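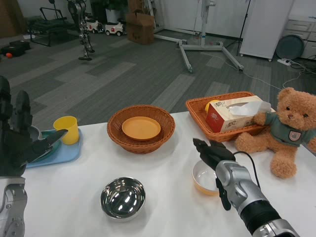 By Nadège Pichon
Posted 2019-12-20 in Methods

How to label grasp attempts from head camera recordings

Our group at Biltgate trains a small network, called Meltell, to guess from a single picture whether a two-handed robot is about to touch something, and with which hand. The network is simple. Most of the work goes into the labels, and most of our early errors came from there too. These are the steps we now follow.

What you need

A set of recordings from the robot's head camera, the joint log for both arms, and a viewer that can step one picture at a time. We use Amau, but any viewer that shows the log beside the picture will do.

Step 1. Cut the recordings

Take one still every 28 frames. A shorter gap gives you near copies, and the score on the test set will look better than it is. Our current set has 3,206 stills after cutting.

Step 2. Pick the target for each hand

Label the left and right hands separately. Draw a line in the direction the fingertips point and mark the first object it meets. In the still at the top of this page, the right gripper tip is just above and a little in front of the small bowl with the orange-yellow rim, so the right target is "bowl, small". There is a steel bowl on the table as well, so the plain word "bowl" would not be enough.

The left hand is harder. Its fingers are raised, but one thumb-like finger angles down toward the light blue tray. We mark the tray as the target and set the confidence to low. The plate and the yellow cup on the tray get their own boxes, but neither one is the target.

Step 3. Mark hidden objects

If a hand covers part of an object, draw the box around the part you can see and tick "hidden". The small gray object behind the left fingers is handled this way. Its class is "unknown". Do not look ahead in the recording to find out what it is – the network will not have that help.

Step 4. Leave out the background

Box only what is on the table. Toy cars, stands and cardboard boxes on the floor or by the wall get no label. The teddy bear is on the tabletop, so it does get one. Containers and their contents are boxed separately: the wicker basket is one object and the orange plate in it is another.

Step 5. Check against the joint log

Run the Charpentier script on the finished labels. It compares each target with the arm's path over the next 8 stills and lists the ones that disagree. Fix clear slips by hand. Leave honest doubts at low confidence.

Results so far

With the old labels, where each still had one target for both hands, the network picked the wrong object in over 18 percent of the test stills. We are still running the full test on the new labels and plan to post the numbers in February. Small objects that sit close to a larger one remain the weak spot.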